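Rinoreck
Leltholm shop budget thread. We're pricing a second two-arm cell for next year and I said I'd post the planning as I go.

1/7
The arms are the easy line. You get a quote and you type it in. The small stuff is where our first budget went wrong. Cables, adapters, spare plugs and floor covers were all lumped under "misc" and we blew through it by November.
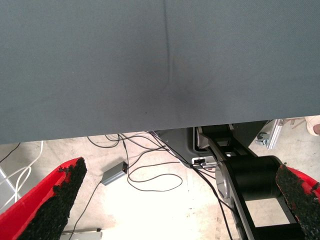
2/7
So cabling gets its own line this time. Power, signal, ties, and a proper tray under the table. Quote from Escobedo for the tray and covers came in at $2963 installed. More than I wanted. Still putting it in.

3/7
Next is test parts. The job we want the new cell for is small gear assembly, so the demo uses a metal plate and spur gears. Cheap parts, but you need extra sets.
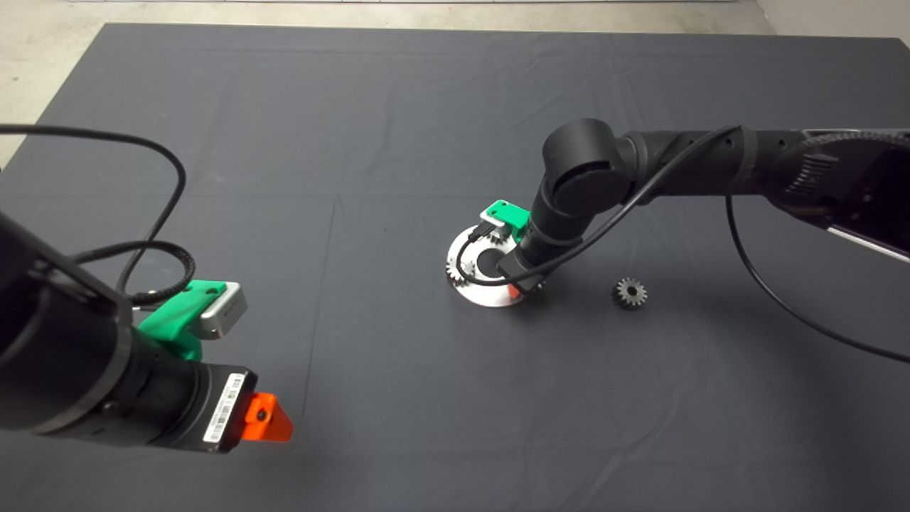
Gear task, both arms over the cloth.

4/7
I'm budgeting five sets. Prarex sells the gears singly and shipping costs more than the gears do, so one big order – no top-ups.

5/7
Fingers. Ours are printed, and so are the green sensor brackets. I have filament down as a running cost and two full spare sets of each on the shelf before day one. Print time counts too. Somebody has to run the printer and that's hours off another job. 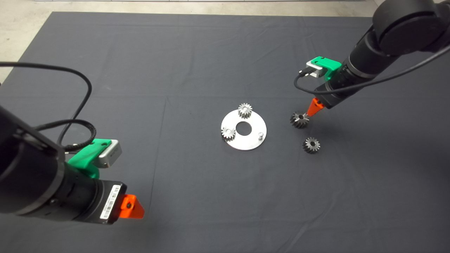 Sensors are a separate question. One per wrist, so two for the cell, and I want a third in a drawer. Lead time on the last order was seven weeks. I'd rather pay for the spare now than have an arm sit there.

6/7
Things I cut: a fancy table top (the gray cloth is fine), a second monitor, the extended training package. Might regret the training. 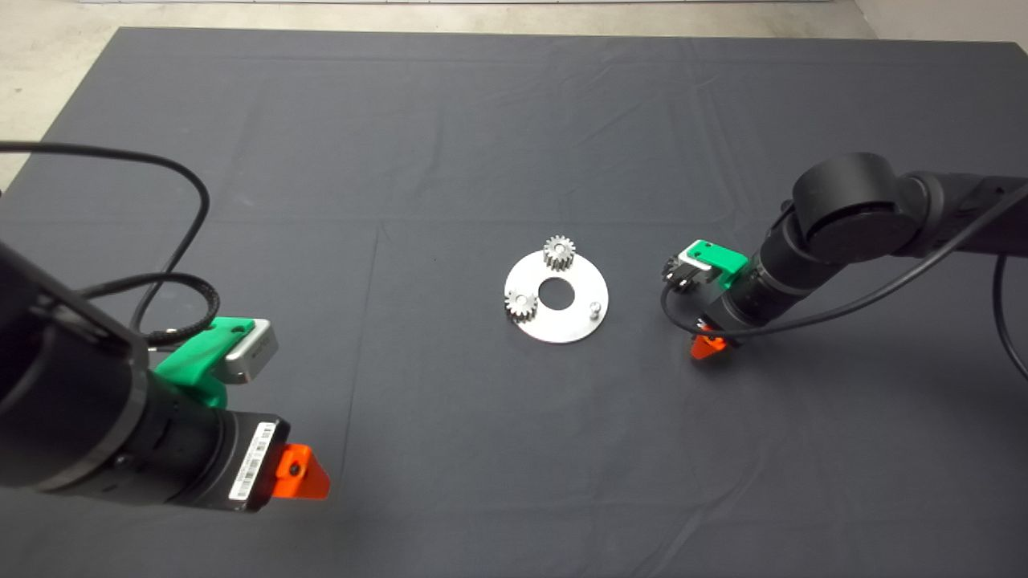 Service contract is still open. Escobedo wants a yearly fee up front and the other shop bills by the visit. Leaning toward by the visit for year one, then look at the log and decide.

7/7
Sheet goes in at the end of the month. If you run a two-arm setup and have real numbers for yearly cable replacement, send them over. Mine is a guess.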